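Bristach Serving Cart - Owner's Guide
Section 3: Placing, Leveling and Loading the Cart

By Malou Riis
June 22, 2020
21 shares | 9 comments

This section starts with the cart fully assembled. If the handle is still in its bag or the lower shelf has not been screwed down, go back to Section 2 and finish there. The steps below apply to the Bristach cart with either the slatted top or the solid top. Where the two differ, a note says so.

You will need the small wrench from the parts bag, a short level and a dry cloth. Allow 20 minutes the first time.

Choosing a spot

1. Pick a flat, hard surface. Brick, concrete, deck boards and indoor flooring all work. Grass and gravel do not, as the wheels sink on one side and the leveling feet have nothing to push against.

2. Leave enough room behind the cart to open the rear bin. The lid swings up and back and needs a clear space as deep as your forearm.

3. Keep the cart out of the path between the kitchen door and the table. People carrying dishes do not look down.

4. Lock both front wheels. Press each tab with your foot until it clicks. The back wheels do not lock.

Caution: Do not set the cart next to a grill, fire pit or patio heater. The shelf edging softens with heat and will not go back to its old shape.

Leveling

5. Lay the level across the top, left to right. Turn the foot on the low side clockwise with the wrench until the bubble is centered.

6. Turn the level front to back and repeat.

7. Push down on each corner in turn. If one corner gives, lower the foot closest to it a half turn and check the level again.

8. Tighten the lock nuts against the leg sockets. Hold the foot still with your fingers while you do this or it will turn along with the nut.

Note: On the slatted top, set the level on the frame and not on the slats. The slats can sit a little high or low and give a false reading.

Raise the feet again every time you move the cart. Rolling it with the feet down bends the threads, and we get more calls over bent feet than over any other part. Replacements come in pairs.

Loading the shelves

9. Load the bottom shelf first. Bottles, ice buckets, pitchers and anything made of stone or cast iron belong here.

10. Put plates and bowls on the middle shelf, stacked no higher than the side rail.

11. Keep the top for light things and things in use: napkins, a tray, glasses on a stand, a dish of lemons.

12. Spread the weight from left to right on every shelf. A full bucket at one end and nothing at the other will make the cart pull to that side when you roll it.
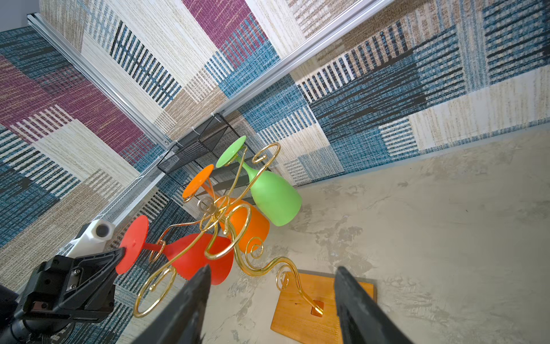 Caution: The whole cart is rated for 93 pounds, and that figure includes ice and water. A large bucket is much heavier full than people expect, so fill it after it is on the shelf and go slowly.

If you use the side hooks, hang only towels and light tools from them. The hooks are held by one screw each. A wet bath towel is too much for them, and so is a bag of charcoal.

The rear bin takes a standard kitchen liner. Fold the top of the liner over the ring and press the ring down until it sits flush all the way around. Empty the bin before rolling the cart indoors.

Serving from the cart

13. Decide which side guests will come from and turn the handle away from them. The handle is the part people catch their sleeves on.

14. Set drinks at one end of the top and food at the other. With everything in the middle, people stand in front of it and the line stops.

15. Place tall or top-heavy pieces toward the back rail. Stands with hanging cups or glasses should have their base fully on the top and clear of the edge. On the slatted top, turn the stand so its base crosses at least three slats.

16. Take cups or glasses off a stand evenly from both sides where you can, one at a time, with a hand on the stand if it is a light one. 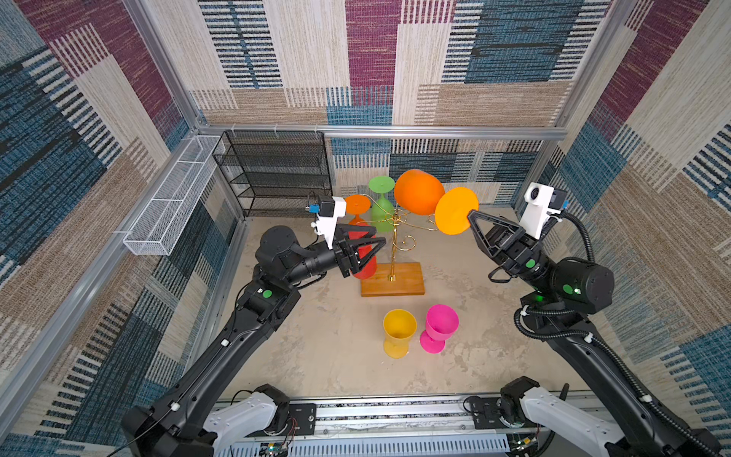 Red cup with gold goblet stand.

17. Fit the wind clips if you are using a cloth. Two clips go on each long side. Pouran Kordestani in our parts office suggests a third on the side facing the wind, and the spare in the bag is meant for that.

Note: Candles are fine on the solid top in a closed holder. Do not use open candles on the slatted top, where wax runs through onto the shelf below.

Moving a loaded cart

Take everything off the top shelf before you move the cart any distance. The middle and bottom shelves can stay loaded on smooth ground.

18. Raise all four feet.

19. Unlock the front wheels.

20. Pull the cart by the handle, walking backward for the first few steps until it rolls straight. Then turn and push.

21. At a door sill, stop. Lift the front wheels over, roll forward, then lift the back wheels over. This takes two people if the bottom shelf is full.
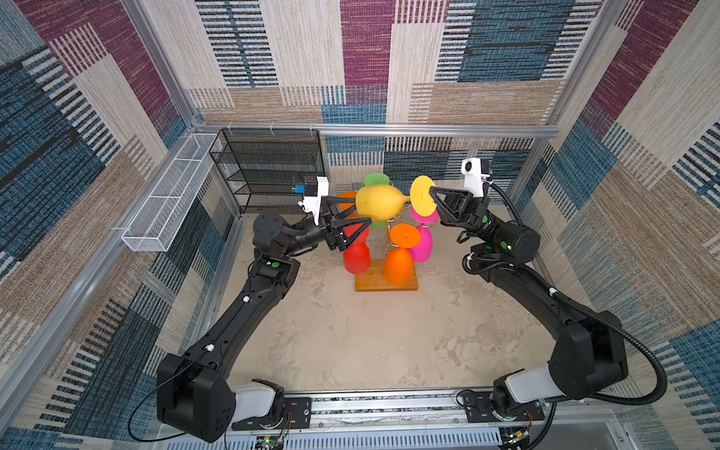 Do not roll the cart down steps, with or without a load. Do not roll it down a ramp alone. For a ramp, one person stays on the low side and the cart goes down handle first.

After use

Wipe the top and shelves with a damp cloth and a little dish soap, then dry them. Standing water under the rail will mark the finish overnight. Oil-based finishes such as Brillance can be used on the slatted top only, once a year. August is a good time in most places, with warm days that let the oil dry before evening.

Check the handle screws and wheel bolts after the first use and at the start of each season. Snug is enough.

If the cart will stay outside, dry it fully and use the fitted cover. Tie the cover at the legs and leave the lower vents open. Continue to Section 4 for winter storage.

Questions about parts or missing hardware: contact Samina Shaikh, Urkent customer desk
© 2020 Urkent. All rights reserved.
Back to top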